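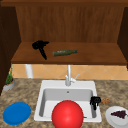 We should say up front that we didn't set out to write rules. Natália Koubek and I were grading simulated kitchen episodes for the Trirkari benchmark, and we kept arguing over the same stuff — is a bottle lying on its side on a shelf "put away," or does it have to stand? Does a ball in the sink count as clutter or as part of the task? We had 2,248 episodes and two graders who couldn't agree before lunch, so we stopped and wrote the conventions down.

The first one is dull and saved us the most grief: success gets defined before anybody looks at a rollout. We write it as a list of object states (which object, on which surface, upright or any pose), and the list is frozen with the scene file. If a grader wants to change it, fine, but then every episode from that scene gets graded again. Yes, all of them!
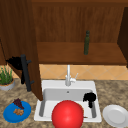
4.2 Articulated Parts and Leftover Objects

Doors were where our early drafts fell over. Figure 3 has the cabinet door swung open over the left side of the counter, the green bottle upright on the shelf, and grapes on the blue plate next to a little pile of golden-brown pieces. Is that a pass? Under our rule you can't tell from a single view, and you shouldn't try. The grader has to check the door angle against the frozen list, and if the list says nothing about the door, then an open door costs nothing. Eleni Dumitrescu pushed for a default penalty here and I still go back and forth on it.

Small bits get their own rule. A fragment on the basin floor, like the one to the right of the red ball, is logged as debris if it has no entry in the object list. We log it and leave the score alone. Contact with it gets logged too, which our first version of the Zovix checker didn't do, so we reran 1,000 episodes in January with that turned on.

Figure 3. Simulated kitchen with the left cabinet door open.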